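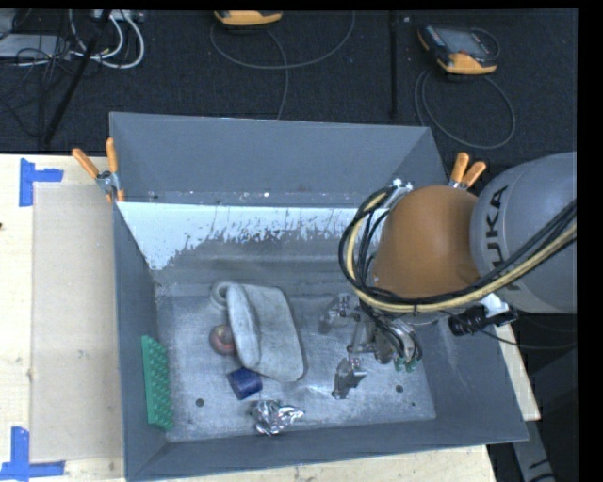
Cleaning and repainting a metal sorting bin

These instructions cover open-topped metal bins with painted interiors, used on a bench for mixed small items. They apply when paint has begun to flake and the floor is scratched but sound. Bins with holes rusted through at a seam should be scrapped.

You will need a stiff nylon brush, a plastic scraper, washing-up liquid, 240 and 400 grit wet-and-dry paper, masking tape, metal primer and a grey topcoat. Wear a dust mask and gloves. If the age of the paint is unknown, use a lead test kit before scraping or sanding. If the result is positive, stop there.

1. Empty the bin. Put foil and other scrap in one tray and anything to be kept in another. Soft folded items hold grit and should be shaken out over a dustbin.

2. Brush loose flakes towards one corner and lift them out with damp kitchen paper. Do not use compressed air.

3. Wash with 1000 ml of warm water and a teaspoon of washing-up liquid. Work from the ledges down to the floor. Rinse twice and dry with a cloth, then leave the bin tilted overnight.

4. Scrape the edge of each flaking patch until the remaining paint holds. Stop when the scraper no longer lifts anything under light thumb pressure.

5. Feather the edges with 240 grit, used wet, then 400. Treat rust specks the same way until bright metal shows. Wipe down.

6. Tape off the floor. Bare metal wears better than paint where items are dragged, and fine scratches can stay.

7. Apply one thin coat of primer to the bare areas. Dekwood metal primer comes in a 380 ml tin and we used nearly 241 ml on a bin with three bad walls. Leave for four hours.

8. Apply two thin topcoats, following the drying time on the tin. Remove the tape while the second coat is still slightly soft.

Leave the bin for a week before refilling. Check inside corners again in September, when the workshop gets damp.

Text: Gaétan Perron. Checked by Benito Echevarría.

© Halanley Workshop Notes | Contact | Back to top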